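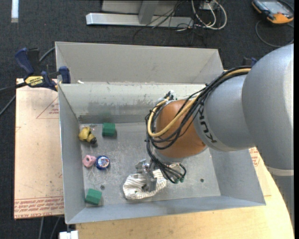
Photo: Marwa El Idrissi

Dec 29, 2025

Back in the lab between Christmas and New Year, which my mum thinks is tragic, and she may have a point. The heating was on its holiday setting so I kept my scarf on till lunch. But Ross Guthrie had agreed to let us in for the day and we've lost so much time this term that none of us was going to say no. Me, Marwa, Deividas and Dong-hyun. Struan was meant to come too but he's stuck at his gran's with no trains.

So, the cloth. Still the cloth! Marwa's picture has the gripper down on the stripy one, one wide finger right in the middle of it, and I've been staring at that view so long I could draw the scratches on the bin floor from memory. Blocks I understand. You know where a block is and it stays the shape it was when you last looked. A cloth is a different thing every single time you put it down. Deividas calls ours Lindsay now, after his old flatmate who also couldn't be got out of bed, and it's stuck, so my lab notes say things like "Lindsay folded under, retry" and I'll have to go through and change them all before Ross reads them.

We did 200 tries in November and I was quite proud of that until Dong-hyun sat down and went through the logs and found the gripper height had been wrong for a whole afternoon. My afternoon, naturally. He was very nice about it. I went and bought everybody crisps.

Today we left the other bits in at the left side (the two green blocks, the blue roll, the yellow thing and the pink lump) because the brief for the module says mixed objects and Ross is strict on that. I wanted to take them out and just have the cloth on its own for a morning. Marwa said that's cheating and we argued all through the first tea break, and then I gave in, mainly because she'd brought the biscuits. She's probably right. If Fallimis only works in a tidy bin then it's not much of a project. (Fallimis is what we've called our picking program. Deividas wanted Rernidau. We had a vote and he is still sulking.)

Clamps fine, by the way. I checked the blue and black one on the corner before we started and again after lunch, after the business with the sliding bin in the second week of term. I think I'll be checking clamps when I'm eighty.

Morning: rubbish. It kept going for the middle of the cloth and getting a pinch too small to hold on to. Dong-hyun thought we should aim for a fold, where there's something standing up to grab, and I said we'd tried that, and he said we'd tried it with the wrong height, and, well, yes. So after lunch we did 10 with his version and got 4 clean lifts. Four! I know how that sounds. But it was two all morning and one of those was mostly luck, so I did a small dance and Deividas pretended not to know me.

Then the cables started bothering me again. There's such a fat bunch of them looping down off the orange wrist, and whenever the arm turns I get this cold feeling that one is going to catch. Nothing caught. Ross had a look and said to stop hovering with my hand over the stop button, it was making him nervous.

Packed up at 4 because it was getting dark and Marwa had a bus. Walked home past the chippy, which was shut, so beans on toast. Rang Struan and told him about the folds and he immediately had five ideas, all of which I've forgotten, so he's going to write them down for me. Need to fix the notes, email Ross the afternoon's logs and find my other glove, I think it's under the desk by the door.

Contact me | © All words mine, please ask before borrowing | Back to top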